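Tollport Cushion Handling Notes and Data Card

Maintained by Josué Pacheco, floor systems, Tollport
Last edited: Wednesday, June 29, 2022

What this folder holds

Recordings and shift notes from the cushion handling work at the Tollport furniture rental warehouse. Tollport rents seating for weddings, temple fairs and trade shows. Chairs and cushions come back mixed, and until January all of them were sorted by hand, mostly by people kneeling or bending over the floor. The arm now does part of that work. The folder covers 156 shifts and 1034 recorded pick attempts. Each attempt has wrist camera video, gripper position, and a short note typed by the operator on duty.

The control software is called Nimri. The booking system it reads from is Kevinar. You need an account on Kevinar to match a pick to a rental order, and accounts are given out by the front office.

What the job is

A cushion has to be picked up, checked, and put on the right pile. Plain ones are piled by color. Printed ones are kept apart, because customers order them as matched sets and complain when one is off. Anything with a tear, a stain or a split seam goes to the repair bench.

The arm does the lifting and the piling. A person still decides what counts as damage. We tried letting Nimri make that call for two weeks and the repair bench filled up with cushions that only had a crease in the cover. The sewing staff asked us to stop and we did. 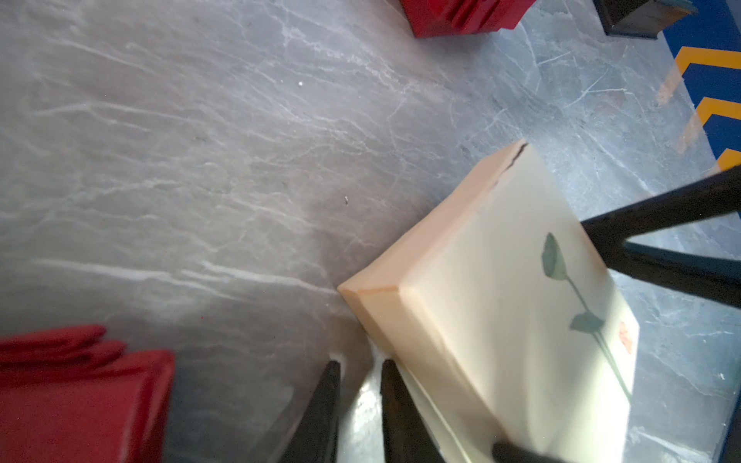 Light cushions on the stone-patterned floor are the slowest picks. Glare off the floor can hide the near edge of the cushion, and the fingers come in too low. Operators are allowed to take over by hand control at any point. If you take over, type "manual" in the note field so the attempt can be filtered out later. Early notes use "man" or "by hand" for the same thing.

Chair legs and frames left near a cushion also cause trouble. Move them first if you can reach them safely. If you can't, skip the cushion and leave it for the end of the run.

What changed for the crew

The sorting crew was 8 people before the arm and it is 8 people now, but the hours are split differently. Two people per shift watch the arm and make the damage call. The others load trucks, wash covers or work at the repair bench. Watching pays the same rate as sorting. Several people asked for a higher rate for it and that question is still open with management.

Knee and back complaints went down on the sorting side. Complaints about eye strain and boredom went up, so watch duty was cut from a full shift to half a shift. The afternoon crew wanted it shorter still. Their notes are in the file named crew_comments, with names removed.

The daily target stayed at 600 cushions. It was set for hand sorting and has not been adjusted for the arm. Please don't use it to compare people. The notes don't record who did what once an operator takes over.

Files

picks: one line per attempt, with start time, end time and result
video: wrist camera only, no sound
notes: operator text, spelling left as typed
crew_comments: written comments from both crews

Known problems

Results are entered by the operator and "dropped" and "missed" get mixed up. Treat them as one category.

Clock times in the first week are one hour off.

Bukero, the smaller site, uses a different gripper. Its recordings are kept in their own folder and should not be merged with these.

Access

Ask Josué Pacheco. Video stays on the warehouse server. Crew comments can be read on site and are not to be copied.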